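Trip planning, the slightly obsessive version

I have a confession about how I plan vacations now. I don't read guidebooks, I don't make spreadsheets, I just watch mountain webcams for weeks before I leave. It started with Neltmont, which has a camera at the top of the pass and another one down by the lake, and by November I was checking both of them with my first coffee, before email, before the news, before I'd even let the dog out.

If you've never driven Neltmont, it's a toll road, 61 kilometers end to end, with a long flat stretch at the bottom that makes you wonder what the fuss is about and then a set of switchbacks that answers the question pretty fast. We did it in a rental with a very small engine (I will not be saying which one, but I had it in second gear a LOT). My friend Karlijn Van Wijk came along as navigator, which on a road with no turnoffs mostly meant snacks.

So, the webcam thing. The top camera refreshes every few minutes, and once you've stared at it long enough you start to know the place. There's a dip in the ridge on the left where the clouds come through first. If that dip is white at 7 a.m., stay in bed, have a second breakfast, go up after lunch. We ignored this exactly once and drove the whole upper section in fog, wipers going, with a tour bus in front of us. The lookout was a gray wall. Karlijn took a picture of it anyway and it's now her phone background.

The next morning the dip was clear and we were through the toll gate early enough to get a spot at the top lot, which holds around 200 cars and fills up way before you'd think. Go early! The view runs down both valleys and there was still snow in the shady gullies, and I stood there in a borrowed hat feeling extremely pleased with myself.

A few practical things, in no order:

Pay the toll online if you can. The line for people paying at the booth was long and grumpy.

Use your engine to brake on the way down. We passed a pullout that smelled strongly of somebody's brakes.

The hut at Kascombe does a potato soup that I still think about. It's 3 kilometers below the summit on the south side and easy to miss because the sign faces the other way. We missed it going up and caught it coming down.

There's a short footpath from Kascombe that climbs to a little cross on a knob of rock. I'd been told it was an easy half hour. It was not an easy half hour for me, but I'd do it again, and you get the whole road laid out underneath you like dropped ribbon.
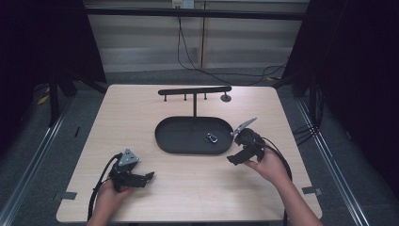 Little black stand and tray, one small clip.

Shih-chieh Kuo asked in the comments last time whether the lake end is worth a night, and yes, I think so. We stayed at the Dijkstra, an old family guesthouse with creaky stairs and huge feather pillows, and had a balcony that looked straight at the bottom of the pass. After dinner we sat out there with the lake camera open on my phone, trying to find our own balcony on it. Never did find it.

I still check the top camera most mornings. Snow's down past the toll gate now and the road is shut until spring, so all there is to look at is one orange marker pole, and I look at it.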